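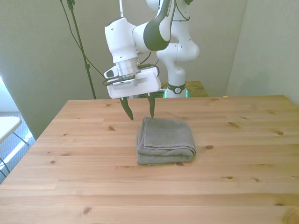

I started folding towels for a living at my auntie's guest house, long before Buvley was even a name on a scrap of paper, and I've been fussy about them ever since. I'm Naomi Lyimo, and Buvley is the small linen service I run for guest houses, salons and a couple of very muddy rowing clubs. We wash, dry, fold and bring back. White sheets are the bread and butter, but if you ask me what I enjoy most it's a medium grey terry towel like the one on the pine table, folded down into a squarish bundle with the layers stacked up along the front edge. The top flap on that one is sitting a bit askew, and yes, I would have to go over and straighten it!

How we got going

It was me, one second-hand washer and my friend's garage to begin with. I had three customers and I knew all of their dogs. The first winter was hard going (the garage had a tap that froze, so I carried water across the yard in buckets) and I very nearly went back to reception work. Then Belhaj, the salon on the corner, asked whether we could take all their towels, every one of them, back by eight in the morning. I said yes before I'd worked out how. We found a proper unit that June, with drains and decent light and a loading door that sticks when it rains.

There are five of us now. We look after 140 bundles on a busy day and the rest of the time is sheets, robes, bath mats and the odd tablecloth somebody has slipped into the bag hoping we won't notice. We do notice, and we usually wash it anyway.

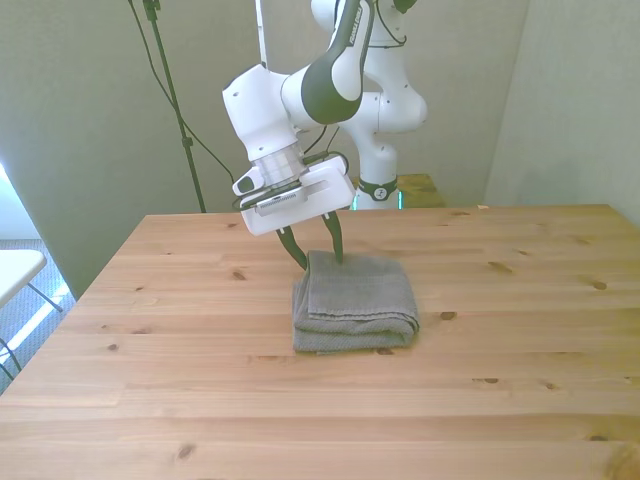

I get asked a lot about how we fold, mostly by people whose airing cupboards have got away from them. We fold in thirds lengthways, then over and over again until it fits the shelf it's going back to. Every customer has their own size written on their card. Kerkora, who have the tall narrow cupboards on each landing, like a slim bundle. Belhaj want theirs squat so they can be grabbed one-handed. Hems go inside if we can manage it, though on a thick towel you'll often get one showing on top and I've stopped losing sleep over that. Corners I do still lose sleep over.

A few more things people like to know:

- We don't use softener on towels. It makes them feel lovely in the hand and then they won't dry anybody.
- Greys are washed with greys. We learned this with somebody else's peach bath sheets, and I'm still sorry.
- If a bundle is picked up and the top goes into a bunch while the bottom stays flat, shake the whole thing out and begin again. Patching up half a fold never looks right.

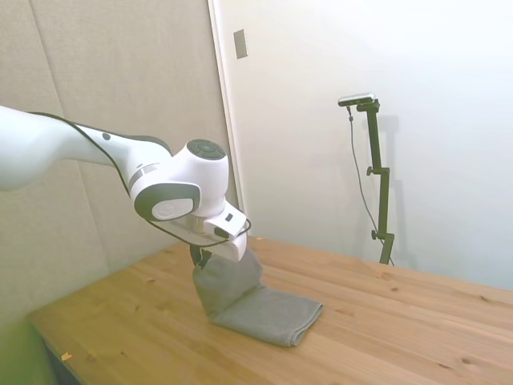

Working with us

We take on new customers when we've room on the van, so do ask even if you're small – the smallest we have sends us 12 hand towels and a dressing gown. Collections are early, returns are the next morning, and you'll get the same person at your door most weeks. If something comes back with a mark on it, ring and tell me and it goes straight in again at no charge.

You're also welcome to come and see the place. The kettle is by the back door and the good biscuits are in the tin marked PEGS.

Naomi

Buvley Linen Service | Contact us | © Buvley, all rights reserved | Back to top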